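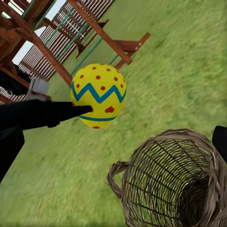

Clelow

Home Docs Scenes Changelog Contact

4 min read

# Clelow: egg-to-basket cell, simulated

Hi! Clelow is my simulated backyard cell: one black arm, one two-finger gripper, a lawn, an egg and a wicker basket. This README covers how I set the cell up, how I keep it healthy and what I do when it breaks (which it does, usually right after I've bragged about it). The recordings are in the same repo, so the second half is more of a data card.

The name of the physics side is Landier and the name of the renderer side is Prarnico. They're two separate packages and they start separately. If you only want to watch recordings you can skip Landier completely.

## What's in the box

- `arm/` joint limits, link meshes, the home pose
- `gripper/` finger meshes, contact shapes, friction table
- `yard/` lawn, wooden play structure with its ropes and white railing, basket
- `eggs/` the painted shells and their masses
- `episodes/` 82 recorded runs
- `tools/` small scripts I use for checkups, mostly one-offs that stuck around

The episodes are all driven by me with a hand controller. No learned policy in here at all, so please don't read my hesitations as something clever.

## First setup

Start Landier, load the yard, then load the arm. I know it's tempting to load everything with one command, and there's even a script for it, but the arm mount takes its height from the ground under it. If the lawn isn't there yet you get an arm buried to the shoulder.

1. Run `tools/check_meshes`. It should print nothing.
2. Load the yard and let it settle until the basket stops creeping.
3. Load the arm and send it home.
4. Open and close the gripper with nothing in it.
5. Spawn the egg last.

Step 4 is the one I skip when I'm in a hurry and then regret. Both fingers should reach their stops at the same moment. If one gets there first, fix the zero offsets (next section) before you record anything, or every grasp you collect will shove the egg sideways.

## Finger zeros

The fingers are long and taper to a point, so a tiny error at the joint gets pretty big out at the tip. I re-zero them whenever I've touched the gripper meshes, and whenever I've updated Landier, even for a patch release.

Put the arm at home, open the gripper all the way, and run `tools/zero_fingers`. It closes slowly until the tips meet, writes the two offsets to `gripper/zeros.txt` and opens again. If the tips cross over each other, stop! That means the contact shapes didn't load and you're zeroing two ghosts. Reload the gripper and start over.

Keep the old `zeros.txt` somewhere. I lost mine once in May and spent an evening comparing new runs against old ones with no idea how far apart they were.

## Contact shapes and the slippery egg

An egg is a mean thing to hand to a pointy gripper. In my first version the contact shape for each finger was a plain box, and the egg would squirt out across the lawn like a bar of soap. Now each finger has a tapered hull that follows the mesh, with a short pad region near the tip where the friction is higher.

A few things I've learned the slow way:

- Come in level with the widest part of the egg or a little below it. Higher than that and closing the fingers pushes it down and away.
- The lawn has friction too. If the egg spins in place when you nudge it, the grass value got reset to its default.
- Don't crank finger friction to fix a bad zero. It works for a while and then you own two problems.

The physics step runs at 800 Hz. You can drop it for a slow laptop, but the egg starts to jitter between the fingers, and the basket weave (which is a real mesh, gaps and all) begins to catch the tips.

## Camera

The view rolls with the arm, so the ground often runs diagonally and the play structure leans in at an angle. It's meant to be like that. If you want a level horizon, set `camera.follow_roll` to false in the Prarnico config and re-render. Motion blur is on by default, and fast parts smear. I like it, some people really don't, and it's the line right under the roll setting.

## Repairs

**Arm won't go home.** Usually it's resting against a timber. Clear the yard, home the arm, bring the yard back.

**Egg falls through the basket.** The basket's contact mesh needs the fine version. The coarse one has gaps you could drop a melon through.

**Fingers twitch at rest.** Lower the gripper gain a little. I ended up roughly 14 percent under where I started and it's been calm ever since.

**Ropes explode.** Yeah. Freeze them (`yard.ropes: static`). Nothing in the task needs them to swing.

**Colors on the egg look flat.** Texture cache in Prarnico, delete it and relaunch. The dots and the zigzag should come back crisp.

## About the episodes

Each episode folder has the video, joint positions, finger positions, the egg's pose and a plain text note from me. The notes vary a lot. Some say "ok" and some are a whole paragraph of complaining.

Known gaps: there's one lighting setup, the basket never starts on the far side of the play structure, and I'm right-handed, which I suspect shows in the approach paths. Failed grasps are left in and tagged `miss`. Version 2 of the format added the tags, so older downloads won't have them.

There's a converter for the Cui log viewer in `tools/`, and it drops the egg pose for now. I'll get to it.

If you change a mesh and send me a patch, please include your `zeros.txt` with it.

Back to top | Contact: open an issue in the repo | © Clelow authors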